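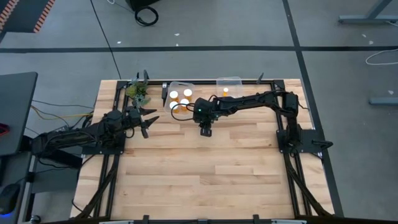 Orange bottles in clear bins, sorted at the back of the maple bench.

The pharmacist who runs the dispensary supply side of Sanelgate has worked with plastic containers for 11 years, and she would rather talk about closures than labels. Most complaints that reach her begin at the cap.

"People assume the bottle is the product," she says. "The bottle is a tube with a floor. The engineering is in the closure and the liner."

Sanelgate supplies small pharmacies and aged care homes across two states. It buys containers from several makers, checks them in batches and repacks them by size. The range has been cut to seven bottles, down from a catalogue that once ran to 40. The cut was her decision, and it was unpopular for a while with customers who had shelving built to odd diameters.

"We had two bottles that differed by less than a millimetre across the neck," she says. "The caps would go on either one. They would only seal on one. You can't run a storeroom like that."

Colour is the other subject on which she has firm views. Amber remains the default, as it blocks a good part of the short-wavelength light that degrades many medicines. Tinted greens vary more from one maker to the next, and clear plastic offers very little protection at all.

"I don't object to a clear bottle," she says. "I object to a clear bottle on a windowsill. If the tablet is light-sensitive, it goes in amber or it goes in a carton. The carton does the same job, provided someone keeps it."

Her sorting method is simple. Bottles come off the shelf into open clear bins, one bin to a group, and the bins sit along the back of the bench so the front stays free for handling. She prefers bins without lids for this stage and sets no fixed number per bin.

"Cap up, always," she says. "If a bottle is on its side, I want to know why. And you should be able to see the base from the front. Deep opaque tubs are how stock goes missing for a year."

The tubs she replaced were a Tornau model, grey, with a moulded lip that hid the bottom third of whatever was inside. Some are still in use for caps.
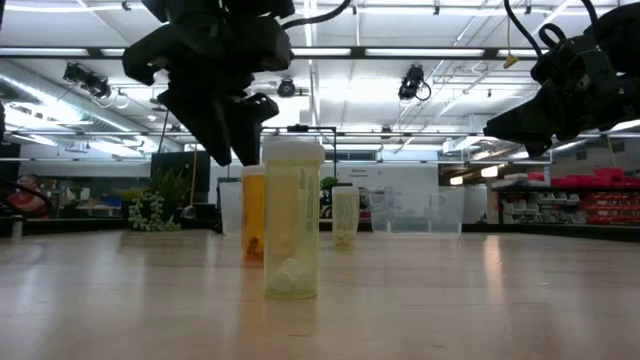 Three tints on the bench: yellow-green at the front, amber behind it, a smaller pale bottle further back.

Mixed tints are kept together only for comparison. For fill checks she likes a translucent body, where the level can be read without opening the cap, though she warns against relying on it.

"Small tablets settle in a band and it looks like a measurement," she says. "It isn't one. Tilt the bottle and the band moves. Count them on a tray or weigh them."

Weighing is done on a Volta bench scale, tared to the empty bottle with its cap. Cap weights are recorded separately by batch. She regards a change in cap weight as the earliest sign that a maker has altered its tooling, and she has sent back one consignment of 2,000 on that basis. The maker's explanation was a new resin grade.

"Which may have been fine," she says. "But it wasn't the grade on the paperwork, and we hadn't tested it."

Asked about child-resistant caps, she is careful. The push-and-turn type is well understood, she says, but older customers with arthritis often ask for a plain cap, and some leave the resistant one loose at home. A loose cap protects no one and lets in moisture. Her staff offer a reversible cap where the pharmacist agrees, and note it on the record.

The next change will be to the smallest size. Sanelgate is assessing a squat bottle from Carré with a wider mouth and the same neck thread as the current mid-size. If the torque figures hold, both bottles will take one cap, and the bin for the old small caps can be retired. She expects to have results by August.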